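Drumirham Opens 18 Desks to the Public, Promises Not to Talk About Synergy

PASNESS – Drumirham, a small maker of office furniture, will open its new desk rooms on Saturday at 9 a.m. The rooms take up the second floor of the old Yazdani warehouse, a building that has spent most of its life storing other people's carpets.

There are 18 desks, and they can be rented by the day or the month. Each comes with a chair, a door that shuts and a stretch of wall to stare at while the email loads. The company looked at 53 wall finishes before deciding to leave the brick alone, a choice that saved $4,000 and one very long meeting.

"We were told that people want a slide," the company said. "We asked people. They want somewhere to put their water." 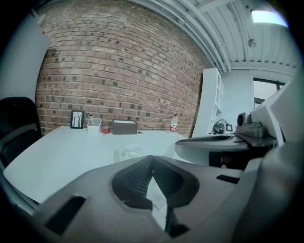
The house style is a white desk against bare brick, with a black high-backed office chair and room along the back for the things people bring from home: a picture in a black frame, a pot of pens, a small tin, a bottle of water. Drumirham has no clean-desk policy and does not plan to write one. Renters may leave their belongings in place overnight, within reason. Reason does not cover soup.

The desks belong to the company's Enonik line, sold until now only by mail order. Visitors who like one may buy it on the spot, though they will have to wait for a new one to be delivered, as the person sitting at it has usually paid for the day.

Coffee is included. It is ordinary coffee. Phone calls are allowed in all rooms, and long ones are encouraged to move to the stairs.

Monthly desks cost $400, and day rates will be posted at the front door. The rooms will be open to visitors until 4 p.m. on opening day, with short tours on the hour and cake while it lasts. Booking is not needed for the tours. Monthly renters should apply at the Drumirham front office in Pasness, ground floor, second bell from the top.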